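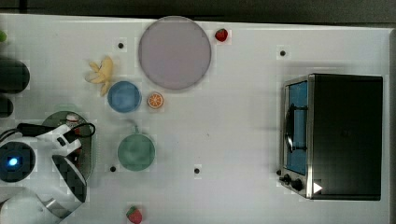
Chapter 7
Comparing Grippers on a Shared Tabletop Task

7.1 Why the task comes first

A gripper is bought on its data sheet and judged on its task. The data sheet gives stroke, force, mass and payload. None of these says how the fingers will behave when a strawberry lies close to the rim of a plate, or when a squeeze bottle is on its side. This chapter sets out a method for comparing two grippers on one arm, with the same objects and the same controller.

The running example is a toy kitchen: plates, bowls, imitation fruit and a toaster oven on a white table. Toy food is light and cheap to replace. It also covers a useful range of shapes, from the flat face of a cut orange to a peeled banana, whose splayed peel gives the fingers several edges to catch on.

7.2 Fixing the layout

A comparison is only as good as its starting conditions. If the bowl moves between trials, the planner returns a different approach and the results for the two grippers can no longer be set side by side. Khổng and Moschos, who ran the Butura trials discussed in Section 7.5, recorded each layout from overhead before the first grasp and restored it by hand before the next.

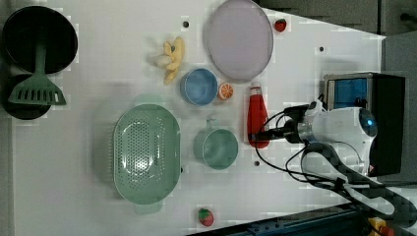

Restoring the layout takes longer than the grasp itself and should be budgeted for. Large dishes go down first, then cookware, then small items. An object that rolls is placed last. Orientation matters as much as position: a bottle lying on its side presents a narrow width in one direction and its full length in the other, and a two-finger gripper will succeed or fail accordingly.

7.3 Cables and clearance

Cables are often left out of the collision model. They hang below the wrist, change shape with every joint motion, and can drag a light object out of place before the fingers close – a fault easily charged to the gripper. Route them the same way for both grippers, and log any contact as a separate event.
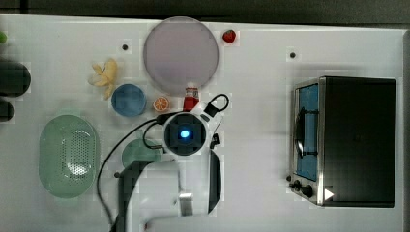
Wrist clearance is the second common source of error. The planner may approve a pose in which the fingers fit between two bowls but the housing above them does not. For this reason the trials in this chapter use a fixed approach height for each object, set once and held for both grippers.

7.4 Terms used in this chapter

Attempt: one closing of the fingers, whether or not an object is held.
Trial: all attempts on one object from one restored layout.
Block: 500 trials with a single gripper and no change of controller settings.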